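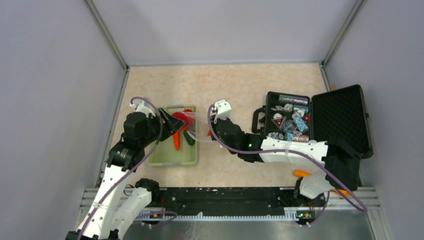

January 12, 2025
Cell 2, bimanual demonstrations, task set "produce bin"
Operator: me. Second operator: Rajitha Fakir. Review: Gayan Mridha.

Goal for the session was 55 accepted episodes of bag handling over the green bin. Both arms have to take part in each one. An episode where one gripper does all the work and the other hovers gets marked as single-arm and goes to a separate folder.

Setup as in the June protocol except for two changes. The black case stays open on the right side of the table as clutter, with the glitter tubes and wrapped pieces left in it. Bin is on the left with the toy carrot and cucumber inside. Fixed camera not touched since calibration.

Clear bag is still the hard part. Held between the two grippers it shows up as little more than highlights, and the segmentation pass in Zuvham merges it with the bin rim or with whatever red item is next to it. Depth is worse. I have stopped trying to fix this at capture time and am writing gripper opening and motor current at the full rate so the labels can lean on those.

Notes on teleoperation:
Left arm approaches over the bin with the gripper angled right. Coming in steep costs wrist travel later, when the bag has to be pulled toward the right arm.
Right forearm passes very close to the near side of the case. Rajitha clipped it twice on the return move. Episodes kept, tagged "contact". Do not reset the case to square between episodes - a slight angle is fine and gives us some variation.
Cable on the left wrist needs slack before any big roll. Check it at reset.

Tally at end of session: 55 recorded, 30 accepted, 20 sent back for relabeling, the rest discarded for dropped frames. Short of the goal. Dropped frames all came from one stretch when the Patwary sync job was running on the same disk. Moved the job to after hours.

Gayan asked whether slow demonstrations should be trimmed. My view is no. Pauses before a grasp on thin film are part of how a person does it, and cutting them left the June policy closing too early. Rajitha disagrees and wants idle time capped. We will train both ways on the same split and compare.

Median episode length 93 seconds, too long. Most of it is regrasping the bag edge.

To do:
- second bag type, cloudy instead of clear
- swap bin and case sides for the next block
- ask Sokau for softer finger pads
- rerun the failed uploads, then clear the local disk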